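Stop putting daily login rewards in games I paid for

Posted 28th July

OK quick one before work. Been stewing on this since last night.

I bought Sevus at full price. Not a free to play thing, not a phone game. A real boxed, single player, fly your little cargo ship around and blow stuff up game. Great game! The flying is loose and floaty in a good way, the missions are short, the music rips. And every time I start it up I get a calendar. Day 1, 50 credits... you know the drill. Miss a day and the whole row starts over.

Why. Who asked for this.

The calendar in Sevus has 365 boxes. A full year. The last box is a paint job for your ship, the black and gold one from the trailer, the one everybody wanted. You can't buy it, can't find it, can't win it from the pirate guys. You log in for a year or you don't get it. I looked it up becuase I figured there had to be another way. Nope.

I'm a grown up. I have a job and a kid and a car that needs tires. Some weeks I get one good night to play and I want to spend it playing, and I don't want a screen telling me I blew my streak because I went to my sister's for the weekend. It's a tiny thing, sure. Two seconds, press A, gone. But it puts me in a bad mood before the title music is even over.

Then there's the thing it does to your head. Back in June I was doing the calendar in Zodus, the farm and dungeon one, and I got a streak of 59 days going. Know how many of those I really played? Maybe a third. The rest I turned on the console, grabbed my seeds, turned it off. That isn't a hobby, that's clocking in. Broke the streak on day 60 with a dead controller and felt awful for an evening, then haven't touched the game since. So good job I guess, your calendar got me to quit.
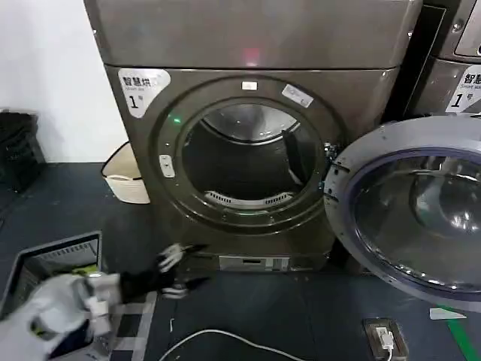 My buddy's argument is always "just ignore it." Fine, except the games are built so you can't. In Zodus the good fertilizer comes mostly from the calendar, so the farm crawls without it. Sevus hands you repair kits on day 10 and suddenly the middle missions, which are pretty stingy with repairs, make a lot more sense. Somebody balanced those missions with the freebies in mind. You can feel it.

Anayeli Camacho had a comment on my last post saying she likes the calendars, they give her a reason to come back after a long shift and she enjoys the little present. Fair enough. I'm not gonna tell anybody their fun is wrong. But you could keep the presents and dump the streak! Let me open box four whenever I get around to box four. She still gets her present, I get mine three weeks later, who's hurt?

Ledesma does it right, for what it's worth. Old game now, ugly menus, the camera gets stuck behind trees. But you come back after months away and it goes "welcome back," gives you a short recap of the story and a bag of healing items, and off you go. First time I saw that I sat there grinning. It was glad I showed up. Didn't ask where I'd been.

And the racing one, Villar, has no rewards for showing up at all. You want the blue coupe, go win the blue coupe. I have up to 700 hours in that game across two consoles and never once did it bribe me. I kept coming back since the cars feel great and the rain tracks are mean. Thats the whole trick. Make the rain tracks mean.

I get why free games do this. They need people in the door every day so some of them wander past the shop. Don't love it, but I get it. But when I've already handed over the money? There's no shop in Sevus. Nothing to sell me. As far as I can tell somebody just wants a nice chart with a line going up, and my Tuesday-night-whatever-night hour is paying for it.

So, my ask for the next patch. Put the black and gold paint behind a really nasty mission. Something with the big carrier, no repair kits, bad odds. I'll lose twenty times and love it.

Gotta run. Comments are open, be nice to each other.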